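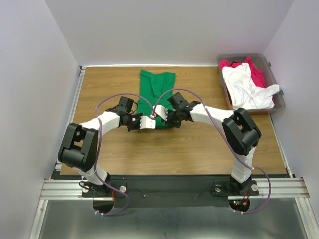 Folding on a table: center fold or thirds?

Category: Home & Laundry > Folding and Storage
Started by Hae-won Ham, July 12, 2022

haewon_h
Green garment, flat on the table, far end toward the wall. A folded section hangs down the middle at that end and it creases. My drawer is 8 inches deep inside. Do you fold in half along the center line first, or bring both sides in to make thirds?

zandgate678
Thirds. A half fold puts a hard line down the front, and anything hanging at the center gets pressed into it. Smooth that section flat before the first side comes over.

plainhem
Disagree. Thirds stack three layers at the center and the pile gets too thick. Half fold, then half again from the bottom up. The line drops out after an hour on a hanger.

zandgate678
If it needs an hour on a hanger, store it on the hanger.

brelton_k
Depends on the fabric, which the OP hasn't given. Knit: thirds. Woven: half fold, with the crease along a seam if there is one. The surface matters too. Smooth wood grain lets the bottom layer slide when you pull the top one across. I put a towel under it.

plainhem
Towel adds drag and you get wrinkles on the underside. Bare table, press with the flat of the hand, then fold.

haewon_h
Tried both on a knit one. Thirds came out narrower and stood up in the drawer. Half fold was flatter but too wide by an inch. No towel. Will try the woven ones in August when I switch the closet over.

brelton_k
For the woven ones, button them first. Every second button is enough.

Thread 2593 | Contact the moderators | Back to top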